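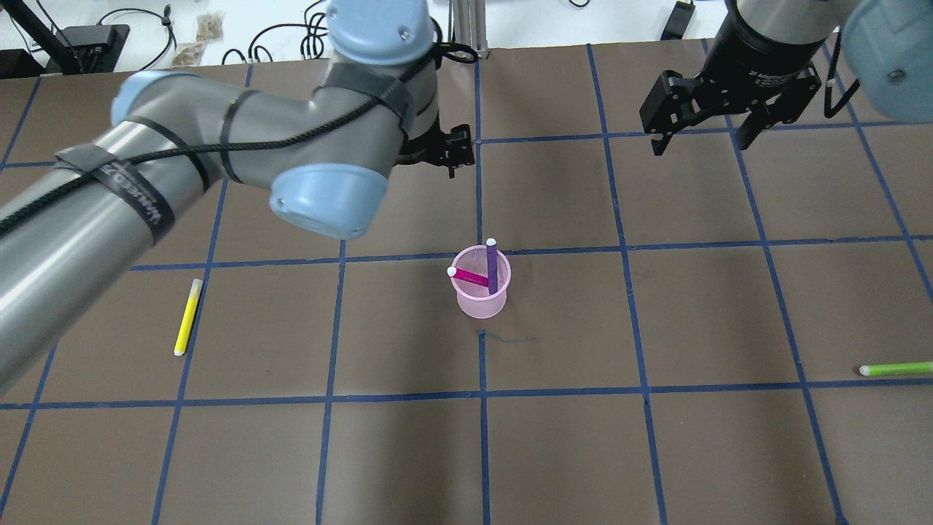 A pink cup with two markers on a table covered in brown paper and divided with blue tape.

PRESS RELEASE
May 25, 2022

Priltavley opens registration for its summer program on order at the desk

Priltavley, the organizer of practical courses for schools and small offices, announces that registration is now open for Nandum, its new program about desks, shared tables and the small things that are kept on them. The first courses start in July.

The method of Nandum is simple and needs little money. A table is covered with brown paper, and blue painter's tape is put on the paper in lines, so that the surface becomes a grid. Each object receives its own cell. Pens and markers stand together in a cup, and the cup also has its cell. At the end of the day, everything returns to the place where it belongs.

"People often buy boxes and drawers before they know what they need to keep," said Noura Twal, head of courses at Priltavley. "We ask them to begin with paper and tape — these can be moved the next morning if the plan was wrong."

The program was prepared during two years by Ms. Twal together with Fadi Farah, a former art teacher. It has 3 parts: clearing the table, marking the cells, and keeping the order during one month of normal work. Participants receive a printed guide, one roll of tape and enough paper for 2 tables.

Some 2000 copies of the guide are already printed, and schools can order it separately from the course. The guide was designed by the studio Boutros.

"In my classroom the markers were always in the wrong room," said Mr. Farah. "With a marked place on the table, the children could see by themselves what was missing."

Courses will be held at the Platholm building, on the ground floor. Groups from the same school or office may ask for separate dates.

Contact for the press: Dima Mansour, Priltavley
Contact for registration: Madhu Lodhi, Priltavley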